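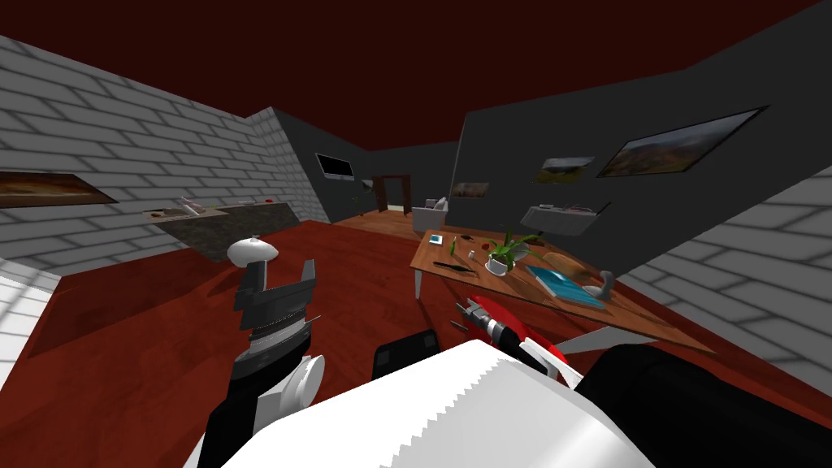
Unit 4. Gathering Demonstrations in Simulation
Instructor: Siham Ghanem

A demonstration is a recorded sequence of camera views paired with the arm and gripper commands given at each moment. The Kuvik set used in this course holds 1732 demonstrations of tabletop tasks with two arms.
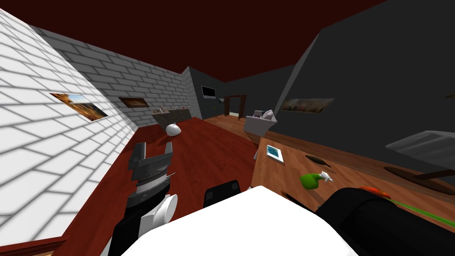
Camera angle and object placement should vary between demonstrations – a policy trained on one layout tends to fail on the next. Failed attempts are kept and labeled as such.

Reading: Dewulf, course notes, section 2. Logs are due 12/02/2024.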